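Criminal Procedure II
Handout 5: Interlocutory Review of Evidentiary Rulings

Reading: State v. Rirkent, and the notes following it. Skim the Jacquet Trucking materials for the civil comparison.

1. The general rule

An appellate court reviews final judgments. In a criminal case the judgment is final when sentence is imposed. A ruling made before that point is interlocutory and ordinarily has to wait.

The defendant loses little under the rule, at least in theory, and can raise a bad ruling on direct appeal after conviction. The prosecution is in a different position. If the jury acquits, double jeopardy bars a retrial and the ruling is never reviewed. Most states therefore give the prosecution a limited right of pretrial appeal by statute or rule.

2. What the state must show

The wording varies. Two elements recur:

(a) the ruling is the kind the statute lists (suppression, dismissal of a count, exclusion of a statement);
(b) the ruling will have a serious effect on the prosecution's ability to try the case.

Courts disagree on (b). Some accept the prosecutor's certificate. Others make their own finding from the record. Know which approach your jurisdiction takes before you draft anything.

3. Rirkent

Charge: arson of a warehouse leased to Skosteck. The trial court suppressed the access logs kept by Stireo, the alarm contractor, on the ground that the warrant did not describe them. The state appealed five days later. The defense moved to dismiss the appeal, arguing that other evidence placed the defendant at the building.

Held: appeal allowed. Evidence need not be the whole case to meet element (b). The panel then affirmed the suppression order on the merits. Students often miss the second step. Jurisdiction and merits are separate questions and should be briefed under separate headings.

4. Effect on the trial date

A timely notice of appeal usually stays the proceedings. Whether it stays all of them, or only those tied to the ruling, is unsettled in several states. Speedy trial time is generally tolled while the appeal is pending. Custody status is not frozen, and the defendant may move for release.

5. For next class

Draft the jurisdictional statement for the state in Rirkent. Limit: 2 pages. Cite to the record.
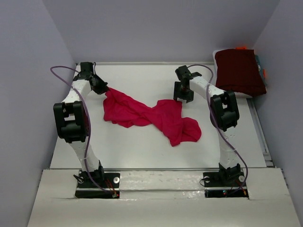
Stireo's logs were held by a third party, so I don't see how the defendant had standing to suppress them in the first place. Did the state waive that by not raising it at the hearing, or does the panel get to reach it anyway?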